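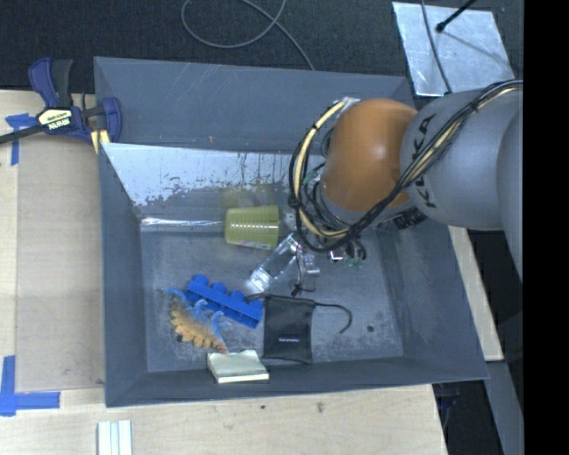

Figure 3: Collection cell at the Jundton site. The KUKA arm reaches into the grey bin, which holds a mixed set of household objects and toys.

4.2 Collection of grasp attempts

All examples used to train the grasp proposal network were gathered in the cell shown in Figure 3. The bin is fixed to a wooden work surface and viewed by a stationary camera, whose pose was calibrated against the arm base before collection began and checked again in July. Markings of blue tape on the work surface served as visual references during these checks. No recalibration was needed.

Objects were drawn from the Restov set, which comprises 40 items selected by Kongkaew and Ra to span rigid, articulated and deformable categories. The set is deliberately uneven in difficulty. Transparent plastic gives few usable depth returns, and the drawstring pouch changes shape each time it is released. Toy figures with thin projections allow many contact points, few of which are stable. The bin itself adds to the problem: its sloping walls are worn, and the bright lower part of the far wall returns a blurred reflection of nearby objects, such as the yellow-green cup in Figure 3. Early versions of the segmentation model labelled such reflections as separate instances. We did not mask the wall, as the same behaviour is expected in the Cifuentes warehouse bins.

Each session started from a random draw of objects, tipped into the bin by an operator. The policy then sampled a grasp pose, executed it, and recorded the colour image, depth image, joint trajectory and gripper width at closure. An attempt was labelled successful if the gripper width remained above 4 mm after a vertical lift. Lifted objects were released at a random position above the bin floor, so that the arrangement changed between attempts without operator involvement. Objects that came to rest against a wall were left in place. Removing them would have biased the data toward the centre of the floor, where grasps are easier and collisions with the bin are rare.

In total we recorded 1,569 attempts, of which 342 were labelled successful under the width criterion. Labels were reviewed by two annotators (Rivas and Quintana) using the Muvetti playback tool. Most disagreements concerned the pouch, where the gripper can close on a single cord and lift the object with a measured width close to zero. These cases were relabelled as successful and are included in the count above. Attempts interrupted by a protective stop were discarded before review.

The training and validation splits were made by session, so that no arrangement of objects appears in both. Within a session, consecutive attempts are strongly correlated, and a split by attempt inflated validation accuracy in a pilot analysis by Ortuño. The effect of session length is examined in Section 5.1.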